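Tranley Cast Marker, Wall and Post Versions
Sold by Provum Civic Supply

Item group: Plaques and historical markers
Page last revised June 14, 2018

A marker is the cheapest way for a town to say it cares about its past, and we sell markers, so read what follows knowing that. We also take a fair number of calls from people who bought one, put it up, and found that it did not do what they hoped. Some of those calls could have been avoided if the catalog had been plainer. We have tried to make this page plain.

What it is

The Tranley is a cast aluminum plate with raised lettering and a painted background. It comes in two versions. The wall version bolts flat to brick or stone. The post version is lettered on both sides and ships with its own steel post. The metal is the same in both, and so is the paint.

It is not bronze. Other sellers offer aluminum in a "bronze look" and let the buyer work out the rest. Ours comes in a brown finish, and from across a street you may take it for bronze. Up close you won't. If your donors were promised bronze, buy bronze. We carry the Wunderlich line for that, and it costs more.

Wording

Text goes on in capitals or in capitals and small letters. We advise the second for anything longer than a name and a date. The wall version holds up to 43 words at a size a standing adult can read from the sidewalk. You can fit more by shrinking the letters. We will do it if you insist, and you will have paid for a marker that gets skipped.

We cast what you send. We do not check dates, spellings of family names, or whether the building burned in the year you say it did. A proof goes out by email, and casting starts when someone signs it. After that, a mistake is a new plate at full price. Towns have asked us to grind off a line and recast only that part. It can't be done on this plate, whatever you may have read about repair kits.

Be careful with "first," "oldest" and "only." We have no stake in it, but those are the words behind most of our reorders.

What we can't tell you

Our older catalog said that a marker "brings history to life" and "draws visitors downtown." We took both lines out. We have never seen foot traffic figures for a single marker that we would trust, and the ones passed around at trade shows come from people selling markers. If a grant form asks you to put a number on visitor impact, we don't have one to lend you.

The same goes for the code square. For an added charge we will cast a recess for a small printed tile that people can scan with a phone. The tile works as long as the web page behind it does, and towns redo their websites more often than they repaint their markers. Order it if you have someone who will keep the page alive. 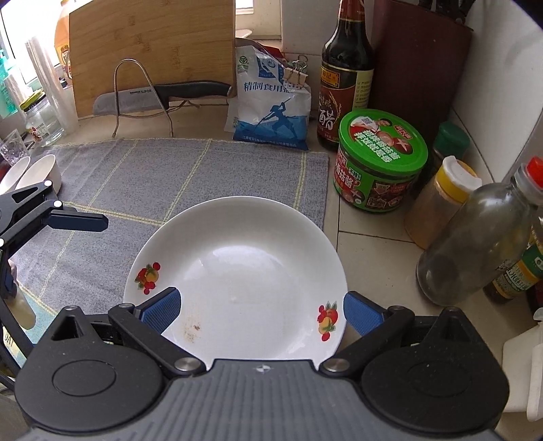
Finish and upkeep

The paint carries a 5 year warranty against peeling. It does not cover fading, and the red background fades sooner than the others on a south wall. Green and black hold up best. Wash with mild soap and a soft cloth. Skip the wire brush and the pressure washer, both of which void the warranty.

Spray paint comes off the clear coat if you get to it early. The "anti-graffiti" label used in this trade means little more than that, on our product or anyone else's.

Mounting

The wall version ships with 3 sets of hardware: one for brick, one for stone, and one for wood siding. Use the one that fits and keep the rest. The post version needs a concrete footing below the frost line, which your crew will have to dig. If the wall belongs to someone else, get permission in writing before you order.

Ordering

The foundry at Jurby closes for part of July, and orders signed off during the closure wait until it reopens. We don't offer rush service. Plates ordered for an unveiling should be signed off well before the invitations are printed - we can't move the foundry's schedule to suit a ribbon cutting.

Returns: unlettered posts and hardware only, in the original packing. Lettered plates can't be returned.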